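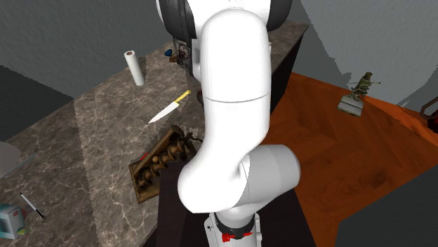
Household Materials and Their Care
Handout 5: Natural stone in the kitchen
Lecturer: Gerrit Nijs

Please read this handout before the practical afternoon. It replaces the older sheet on stone, where the part on sealing was too short and in one place wrong.

1. Which stones do we mean

In the trade, the word "marble" is used very freely. A seller may call any stone with veins a marble, but for the care of the surface the difference is important. Marble and limestone consist mainly of calcite. Granite consists mainly of quartz and feldspar. Calcite reacts with acids, also with weak ones such as lemon juice, vinegar or wine. Quartz and feldspar do not react with them in normal kitchen use.

Quartzite and marble are often confused, also by people who sell them. Quartzite is much harder and will scratch glass. Marble will not. Please do this test only on a loose sample, never on the worktop of a customer.

2. Stain or etch mark

Students mix these up every year, so I ask you to learn the two words well.

A stain is a foreign substance which has gone into the pores of the stone. It is usually darker than the stone. Oil, coffee and beetroot are typical.

An etch mark is a place where acid has dissolved a little of the surface. It is usually lighter and looks dull when you hold your head low and look against the light. Nothing has gone in, so there is nothing to draw out. On a polished marble the only repair is to polish again. On a honed (matt) finish the mark is less visible, and many owners decide to live with it.

3. Sealing

A sealer of the usual kind goes into the pores and slows down the liquid. It does not stop acid from touching the calcite at the surface. A sealed marble can still be etched, and the customer must hear this from you before the work, not after.

The water test: put a few drops of clean water on the dry stone and wait 20 minutes. Wipe. If the place has become darker, the stone takes in water and can be sealed. If it has not, leave it alone. Sealer on a dense stone stays on top and dries to a cloudy film – to remove this film is far more work than the sealing was.

In the practical we use two sealers, Andex and Korletey. Andex has a strong smell, so the windows stay open. Follow the time on the label for each one and do not mix the cloths.

4. Drawing out an oil stain

Mix baking soda with water to a thick paste. Spread it over the stain and a little beyond the border. Cover with plastic film, tape the edges and leave it for one day. Then take off the film and let the paste dry fully before you remove it with a plastic scraper. Old stains often need 2 or more rounds. Rinse with clean water and dry with a soft cloth.

5. Daily cleaning

Warm water with a few drops of neutral washing-up liquid is enough. Avoid vinegar, descalers, bathroom cleaners and scouring powder on all calcite stones.

For the practical

Bring gloves and an old towel. Samples are with Tuncay Eren in the store room. Write the results of your water test on the sheet and hand it in before you leave.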